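26/06/2026, cahier d'essais bimanuel, suite

Repris la comparaison entre la politique Steraler et notre référence rejouée. Brock annonce 92 % de réussite sur le passage d'objet d'une pince à l'autre. Je veux bien, mais sur 30 essais seulement, et avec des objets tous vus à l'entraînement. Avec un effectif pareil, deux échecs de plus et l'écart avec la référence ne veut plus dire grand-chose.

Autre point qui me gêne : les 2 917 démonstrations partent presque toutes de la même pose, bras face à face au-dessus du milieu de la table. Iqra a décalé la pose de départ ce matin, le bras gauche part quand même vers l'ancienne position avant de corriger. Ça ressemble à de la trajectoire apprise par cœur. Kamran n'est pas d'accord, il parle d'un retard de commande. À vérifier dans les logs, pas à l'oral.

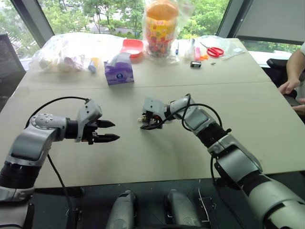 Fig. 1. Pinces face à face au-dessus de la zone avant, objets au fond de la table.

À faire : 90 essais, pose de départ tirée au sort, juge qui ne sait pas quelle politique tourne (Asif veut bien). Fixer le critère de réussite AVANT. Pour Brock, un objet lâché puis repris compte comme réussi, pour moi non.

Pas de chiffre envoyé à Pendia d'ici là. Demander à Tariq les graines utilisées.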